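Toast by Arm: Our Home-Built Kitchen Robot
Project report, second semester build
Team: Seo-ah Hyun, Rasha Khasawneh, Deok-su Kong

How we got into this

We wanted a project that our families would understand without a long speech, and Rasha's grandmother settled it by asking whether a robot could make her breakfast. Breakfast was a bit much for one semester, so we shrank it down to one slice of bread. The goal we wrote on the proposal form was simple enough: an arm picks up a plate with a slice on it, carries it over to the toaster, and tips it so the bread slides into the slot.

We did the building at Seo-ah's house and in the shared workshop at Mosquera, where we could use the drill press and the good soldering station in the evenings. The total we spent was 790 dollars, and 200 of that went on replacement motors after we wired the first set wrong (more on that later, sadly). The controller board is a Caltia and the camera software is a student copy of Natix, which took some getting used to but did everything we asked of it.

Why carry the plate at all

Our first plan was to grab the bread itself. We tried it with a soft-fingered gripper and squashed a lot of bread. Holding the plate by its rim seemed friendlier, and it let us keep the plain flat fingers we already had. The trade-off is that a plate held by one edge wants to sag and twist, and then the slice comes off at whatever angle it likes. The hard part of the whole project is the moment when the slice is over the toaster and the plate starts to lean.
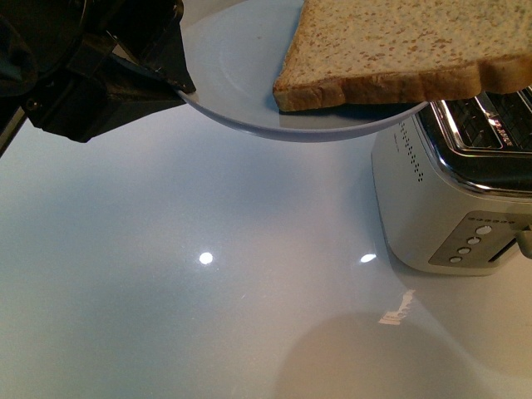 Loubna Berrada: I'd slow the wrist way down for the last bit of the tilt. When we did our tray carrier, the load stuck, stuck, and then went all at once. Have you tried tipping in little steps and waiting between them?

We had not, and we did after that! Loubna left this comment on our draft page and it was the most useful note we got all term. We broke the tilt into small steps with a short pause after each one, and the arm became a lot calmer to watch. It also made each run slower, which Deok-su grumbled over, but he was the one who had been sweeping up the crumbs, so he came around.

Setting up the table

We worked on a white table with a very shiny top, and it gave the camera software a hard time. Every ceiling light shows up on it as a bright spot, and Natix kept deciding that one of those spots was the edge of a dish. Seo-ah fixed most of this by telling the program to ignore anything small and very bright, and then by looking for the dish as one big oval shape. After that, a slice lying across the rim was still a problem, because the bread hides part of the outline and the program guessed the dish was further left than it was.
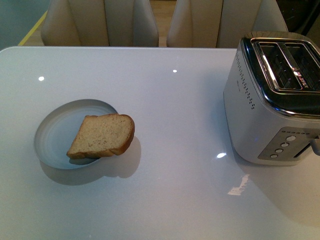
Page last changed: September, 9:40 pm

The bread position matters more than we expected. If a slice hangs over the side nearest the toaster, it has a shorter way to go, but it can also swing and turn as it leaves. We ended up writing a rule that the slice should start with its long side facing the slot, and a person sets it that way. We know that is a bit of a cheat, and we say so in our list of limits.

The gripper

The gripper is a Zukano kit that we changed quite a bit. The fingers that came with it were rounded, and a plate rim rolled right out of them. Deok-su cut flat ones, and we glued a thin strip of rubber on the inside of each. He made 3 pairs before we liked the fit. We also moved the cables so that they follow the arm, after one of them caught on the table during a test and pulled out of its socket (that was the evening of the motors, and we would rather not talk about it).
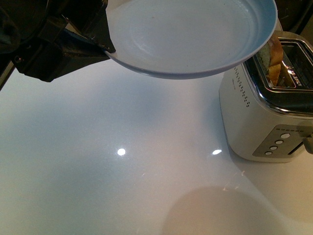 Figure 3. Gripper holding the blue plate by its rim, with bread in the toaster.

Weight is the main worry with this grip. All of the plate sticks out to one side, so the wrist motor works hard the whole time. We added a check that reads the motor current and puts the plate down if it climbs too high. Jae-in Do lent us a lighter dish to compare, and the check hardly ever went off with that one.

How we judge a run

We argued over this for longer than we should have. In the end we agreed that a run only passes if the slice is standing in the slot and the toaster has not been shoved along the table. A slice lying across the top is a fail, even if a person could nudge it in with one finger. The leaning ones were the cause of most of the arguing, and we decided to let a slice lean as long as it is properly in the slot.

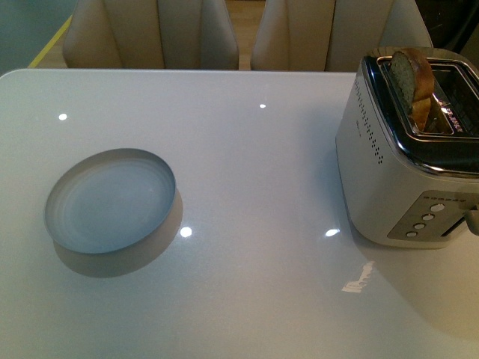
Limits and what we would change

The arm does not press the lever, and it does not take the toast out again. Both were in the first proposal and both were dropped by the middle of the term. A person also has to place the slice, as we said earlier. If we had 2 more months we would start with the lever, because the motion is short and straight and the arm is strong enough for it.

We would also put a matte cloth under everything, which Rasha suggested in the first week and the rest of us voted down because it looked messy. Sorry, Rasha. The wiring diagram and the parts list are in the project folder at Mosquera, on the shelf by the soldering station, and anyone who wants to borrow the spare fingers is welcome to them.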